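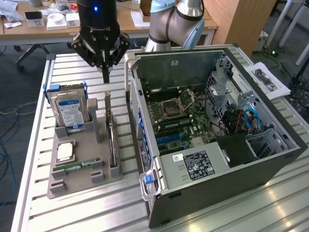
A hard drive in its blue caddy, standing in the gray parts tray.

When I opened my little shop in Jallberg I did not think much about shelves. I thought about prices and about what to put in the window. The shelves were left by the tenant before me, and I was happy to have them for free.

They are deep, dark shelves, and small things disappear in them. My postcards and notebooks were lying flat, so a customer had to stand very close to see the covers. In October I sold 46 notebooks in the whole month, and many of those were from the basket beside the cash register.

My friend Suqin Long, who sold shoes for many years, came to visit and told me to stop buying new products for a while and to change the height of the old ones. She was quite strict about it. So I ordered a slatwall panel and a set of hooks and small wire shelves from Venckus. The panel cost 375 and the fittings were extra — I had not read this part of the page carefully.

Putting it on the wall took one evening. Please check what your wall is made of before you buy screws. Mine is plaster over something very soft, and I had to go back to the store for different anchors.

Now the notebooks face the customer, with the popular sizes at eye level and the cheap ones lower, where children find them. I leave one hook empty in every row. Suqin says a full wall looks like storage, and I think she is right.

I still have not decided about the price labels. The clip-on ones fall off when somebody takes a notebook from the front, and the sticky ones leave marks on the wire. Ylva Halvorsen from the yarn store uses small paper tags with string, but she has less stock than I have. If you use something better, please write to me in the comments.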